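# Teaching by hand: an interview with Thenmozhi Panicker

Thenmozhi Panicker has spent most of her working life showing people how to do jobs with their hands. She trained packers at the Tovham depot for nine years before she moved to Jatberg, where her pupils are pairs of robot arms. She says the work is less different than it sounds.

"You still have to know what you want before you start," she said when we met at the Vitcombe site on 23/02/2026. "If I'm not sure how I'm going to pick a thing up, the recording is no good. You can see the doubt in it. The arm stops and starts, and whatever learns from it will stop and start as well."

Her team of five records what they call takes. In each one, a person controls both arms from start to finish of a short job on a table, such as moving an object from one side to the other, or passing it between grippers. The movements of the joints are saved along with the pictures from the cameras. When there are enough takes, they go to Mulugeta Kassa, who runs the training on a machine in the next building.

There are two ways to do it. In the first, the operator takes hold of the arm itself and moves it through the job while the motors go slack. In the second, the operator sits away from the table and works a smaller pair of arms, and the large ones copy.

"Everybody likes the first way on their first morning," Panicker said. "You feel the weight, you feel when the finger touches. But your own hands and sleeves get into the camera view, and the robot won't have your sleeves there later on. And with two arms you run out of hands quite quickly."

For that reason most of the takes at Vitcombe are now done by remote control. Hand guiding is kept for setting start positions and for awkward angles, where Panicker wants to find out whether the wrist can reach at all.

The current set is called Zapata, after a street one of the team used to live in. It uses household and workshop things that differ in shape and stiffness. There were 340 takes in the first batch, and Kassa sent a good many of them back.

"He was right to," Panicker said. "We had been putting everything down in the same places. The arm had learned a place on the table. Move the bottle a hand's width and it went to where the bottle used to be."

Now the objects are shifted between takes, and the operator writes down any start that looks too much like an earlier one.

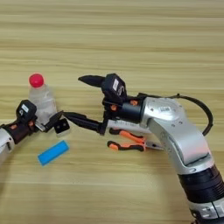
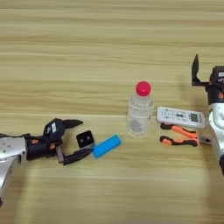
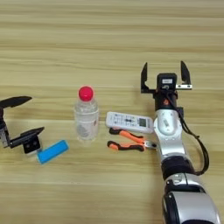

*Two-arm work at the Vitcombe table, with the bottle, the pliers and the blue block.*

I asked which object gives the most trouble. Panicker said the pliers, and then changed her mind.

"The pliers look hard because there's a lot going on with them. Two handles, a heavy end, a light end. But they're stiff and they stay where they are. You take them by one handle or you take them by both, and you decide that beforehand. The bottle is worse. It stands up, so it can fall over. Come in a little fast from the side and you've lost the take."

Anything flat has its own problem. A gripper finger has to come down close to the table without pushing into it, and the operator can't feel the wood through the remote arms. Iolanda Vieira, who does most of the afternoon recording, learned to judge it by eye from the gap between the fingertip and its shadow.

"When the shadow meets the finger, you're there," Vieira said. "Before that I used to ask someone else to watch from the side. I drove them mad."

Vieira came to the team in September from a job in a dental laboratory. She needed two weeks before her takes were kept. Her early ones were careful but very slow, and Kassa's view is that a slow take isn't a safe one. It fills the record with long stretches where little happens, and the model can learn to sit still.

"I had to be told to get on with it," she said. "At the lab, slow was good."

The team doesn't throw away every failure. If an operator misses a grasp, backs off and gets it at the second try, the take is marked and kept in a separate folder. Of the 3512 takes recorded for Zapata so far, 359 are of that sort. Panicker thinks they may be the most useful ones.

"A robot that has only seen things go right doesn't know what to do when they go wrong," she said. "It has never been there. So we show it. You miss, you open the gripper, you go up a bit, you look again. I used to teach packers exactly that."

What she won't keep is a take where two people have shared the controls. They tried it for a few days, one person on each arm, hoping that it would be quicker. Each operator waited for the other, and handovers in the middle of the table took twice as long as they should have.

The work is tiring in an odd way. Operators stop after 40 minutes and swap, and the one who has stopped does the labelling, a line of plain text for each take saying what was done and with which arm. Panicker checks the lines herself. "Left" and "right" caused a week of confusion until it was agreed that they meant the robot's left and right, whatever side the operator was sitting on.

She expects the set to be finished before the summer, and after that the team will move on to cloth. She has already asked Kassa for softer fingertips and is waiting for his answer.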